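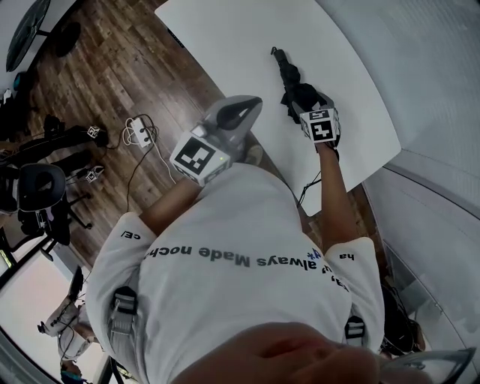
Getting the hum out: small tips for a quieter home signal bench

My bench is in the spare bedroom, it shares a wall with the refrigerator, and for the first year everything I measured on it looked like sixty hertz with a bit of my own circuit sprinkled on top. I do filter and sensor work for fun these days (I used to get paid for it) and people in our Wondby group keep asking how I got the noise down without spending much. So I've finally written it up. None of it is fancy, and most of it can be done in an afternoon with stuff you already have in a drawer.

Start by looking at nothing

Before you hook up anything, short the input of your sound card or scope and record a minute of it. Then plot the spectrum. Print it if you're like me and enjoy paper! Mine is taped inside the closet door. When something looks wrong later you can hold the new plot next to the old one and see which spikes are yours and which came with the house.

I redo mine every August when the window air conditioner goes in, and then again when it comes out. They're very different pictures.

Turn things off one at a time

Dimmers first. Then phone chargers, then LED lamps, then anything with a motor. Leave the recording running and say out loud what you're switching off, if you have a mic on the other channel. I chased a spike at 589 Hz for most of a winter, convinced it was a bug in my code, and it was the little pump in the fish tank down the hall. It got a rubber mat to sit on and a different outlet, and the spike dropped into the grass.

If the spike sits on a multiple of your power line frequency, look at grounding and cables. If it wanders up and down while you watch, look for a motor or a cheap switching supply.

One power strip, please

Plug the computer, the amp and the scope into the same strip, as long as the total load is well under what the strip is rated for. Two outlets on opposite walls can be on different circuits, and then your signal cable turns into the shortcut between them and you get a ground loop. And please don't snip or tape over the ground pin to get rid of the hum. I know the old guys did it. It takes away the thing that protects you if a case goes live. An audio isolation transformer on the signal line does the same job safely, and you can find used ones cheap.

Running the laptop on battery for the length of a recording is an even cheaper trick, and I do it for everything that matters.

Cables

Twist your pairs. If you have a drill with a chuck, clamp one end of two wires in a vise, put the other end in the drill, pull gently and go slow. Stop when it looks tidy, then run it backward for a turn or two so it doesn't curl up on you when you let go. Wear glasses for this, the loose end can whip.

Keep signal cables away from power cables, and where they have to cross, cross them at a right angle. Keep them short too. I had a six-foot cable going to a box 6 inches away for ages, coiled up like a garden hose, and I really did wonder where the pickup was coming from.

Label both ends! Masking tape folded over into a flag works fine and peels off clean if you don't leave it on for years.

The cookie tin

A steel cookie tin makes a very good shield for a preamp. Scrape the paint off the inside where your ground lug goes, down to shiny metal, and scrape the rim too so the lid makes contact. Drill your holes from the painted side with a block of scrap wood behind, and put a grommet in each one so the edge doesn't chew through the cable. Line the bottom with cardboard so nothing shorts out. Battery powered circuits only in mine. I wouldn't put line voltage in a tin.

Naveed Paracha uses a Medrano tea tin for his, which is taller, and he can get a 9 volt battery in standing up. I've been jealous of that tin for a while.

Give the filter some room

A lot of people sample right at twice the highest frequency they care about and then can't understand the junk folded into their data. If you want everything up to nearly 2000 Hz, don't sample at 4000. Go to 8000 or more, put a plain resistor and capacitor low-pass in front of the converter, and throw away the extra samples later with a proper digital filter. Storage costs next to nothing and the analog part gets so much easier.

Also, take the average out of your data before you do the transform, or you'll get a big fat lump at zero that squashes the rest of the plot. And use a window. Hann is fine. I have spent whole evenings arguing about windows and I still use Hann.

Average, then go have a sandwich

If the thing you're measuring repeats, record it many times, line the copies up, and average them. Random noise goes down with the square root of how many you take, so four copies cut it in half and 100 cut it to a tenth. I usually set it going and leave. My best run so far had 107 sweeps in it, started right before lunch, and it came out so clean I thought I'd unplugged the sensor.

One catch is that the hum won't average out if your trigger happens to be locked to the power line. Throw a little random delay in between sweeps.

Write it down while it's in front of you

Sample rate, gain setting, which cable, which outlet. I keep a spiral notebook on a string, because I lose pens and notebooks at the same speed. Put the same details in the file name, or in a text file right next to the data. Damir Berisha and I once tried to rerun a measurement of mine from the year before, and all I had was a file called final2_good. We never did match it.

If you ever think you might send the work off to a journal or a club newsletter, your notes are most of the methods section already. Save the raw recordings too, before any filtering, on a second drive.

A few leftovers

Touch the metal case of your grounded gear before you pick up a chip, especially in dry weather and socks.

Isopropyl alcohol and an old toothbrush will take flux off a board. Let it dry all the way before you power up. Leftover flux around a high impedance input can leak enough to drive you nuts.

Tap on your circuit with a chopstick while it's running. If the trace jumps, you've found a bad joint or a capacitor that's acting like a microphone.

Alligator clips go bad at the crimp under the rubber boot. Slide the boot back and solder them the day you buy them.

I still owe you all the plans for the Kullell preamp. The schematic is done and the parts list isn't, so give me another couple of weeks.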